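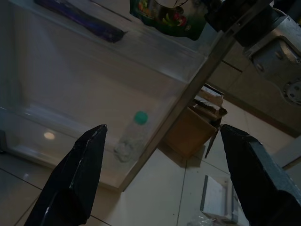
Clear bin on the tile. More bins to come.

Home Explore Notifications Messages Bookmarks Profile

1/ Ok so I'm moving out of my place at the end of November after way too many years and I have Thoughts about moving that I need to put somewhere (sorry in advance)

2/ First thing, the quotes. Privix wanted $1552 for a one-bedroom going 17 miles. SEVENTEEN. My friend Shewit Mamo has a cousin with a van who'll do it for $200 plus lunch, so guess who's buying lunch!

3/ Books are the worst part. I own 112 cookbooks and I cook from maybe four of them. Ourania Drakos is taking the Greek ones, and if you want anything on bread, speak up now

4/ Also please start eating your pantry a month out. I've had lentils every night this week and there are still lentils. Where did I get all these lentils

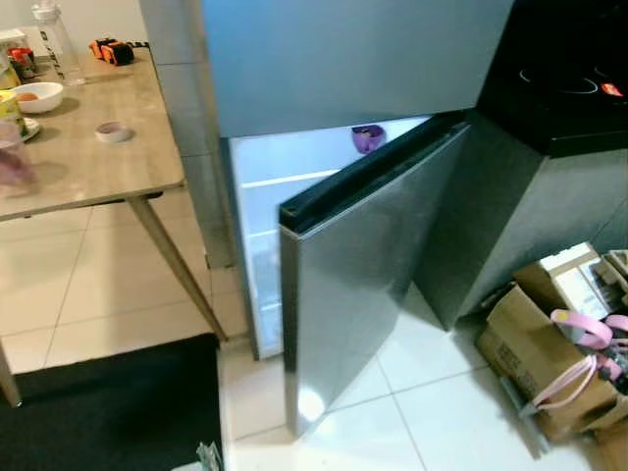
5/ FRIDGE RULES
No new groceries in the last two weeks. Condiments go to neighbors. Kazue Takeda upstairs has already claimed my good mustard and I respect the speed

6/ Change your address early, like before you pack a single box. Last move I waited and my mail went to the old place until spring. Missed a wedding invite!! Still feel bad
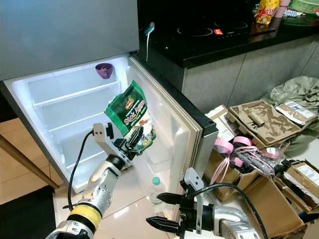
Purple cup on the top shelf, green snack bag held up in front.

7/ Anyway if anybody has opinions on getting a couch around a tight stair landing, my replies are open until 10 pm and then I'm going to bed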